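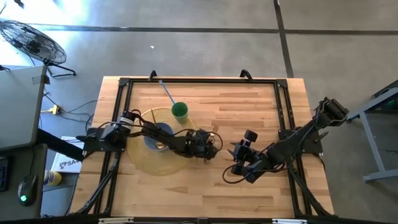 Skirner two-arm bench with a cup, bowl and plate out on the wood top.

Review: Hirholm 2 on the Skirner bench
Posted by Ladi Ojo, July 4, 2018

Hirholm is a training package for two-arm tabletop robots. You show the arms a task by hand, it records the joint positions and the camera views, and it fits a policy that tries to repeat what you did. Flultex sells it with the Skirner bench or alone. We already had the bench, so this review covers version 2 of the software and the method behind it.

The main change from version 1 is how the policy picks its next move. The old one predicted a single step at a time, and small errors piled up until the gripper was hovering over the wrong spot. The new one predicts a short run of steps, carries out the first part, then looks again. Flultex calls this "segment replay" in the manual. The idea isn't new, but they have made it easy to switch on, and you can set the length of the segment with one number in the config file.

I tested it on table items: cups, bowls, plates and thin things like straws. The task was to pick up a cup with one arm, bring it over to a bowl, tip it, and set it back down. The second arm was there to hold the bowl if needed. Leandro Vidal and Danuta Czerwiński did most of the demonstrations, and the two of them have quite different habits. Leandro grips high and moves fast. Danuta pauses before every grasp.

We ended up with 814 demonstrations after throwing out the bad ones. Training took 13 hours on our one machine. Version 1 on the same data took longer, but I didn't write down the time.

Results on the cup task were good. The policy reaches for the cup cleanly from most starting positions, and the old habit of closing the gripper too early is mostly gone. The tilt is the weaker part. It gets the cup to the bowl and then sometimes waits there, as if it can't decide how far to turn the wrist. 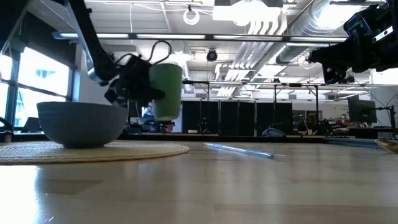 I think the waiting comes from Danuta's pauses. When I trained on Leandro's demonstrations alone the hesitation went away, but the grasps got worse. Ju-won Yang suggested trimming the still moments out of the recordings before training. That helped more than anything in the settings menu, and I wish the package did it for you. The manual gives it one sentence, in the appendix.

Segment length matters a lot. The default is too long for tipping a cup. With the long setting the arm keeps going on its old plan after the cup has slipped in the fingers. I cut it in half and left it there. If you cut it much further the motion turns jerky and you are back to version 1.

Straws are still a problem. A clear or tinted one lying flat on a shiny table is hard for the cameras, and the policy would often close on bare wood beside it. Turning off one row of ceiling lights made some difference. I wouldn't buy this for thin or see-through parts.

Other things I noticed:

The recorder now saves as you go. Version 1 lost a whole session on us when the disk filled up.

The replay viewer is slow past 2000 frames. Jabari Kimaro wrote a small script to split the files, and he has sent it to Flultex.

Cable routing on the Skirner is the same as before. Leave plenty of slack at the wrist and check it before each session.

Haruna grippers work with version 2, but you have to enter the finger width yourself.

If you do grasping and moving with solid, easy-to-see items, the upgrade is worth paying for. If your work depends on the last bit of wrist motion, plan on cleaning your data by hand. The next update is due in August and is supposed to fix the viewer. I'll rerun the cup task when it comes out.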